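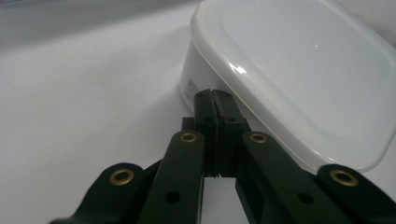
White food storage container on the tabletop

Gunton Neighbors' Supper Club -- minutes, December

Nicanor Godoy opened at 7 and thanked everyone warmly for coming out in such miserable weather, and for the soup, which went round twice.

Hall rental: Shakuntala Tyagi reported that 157 households have now paid their dues, so the Domivel Street hall is ours for another 3 months -- a great relief to all of us who remember last winter and the church basement.

Flyers: roughly 1000 to be printed, a little larger this time, as several members kindly asked. Agreed.

Containers: please put your name on the lid before you bring leftovers.

Next supper: Shakuntala to ask about borrowing 10 folding chairs. Meeting closed at 8:40.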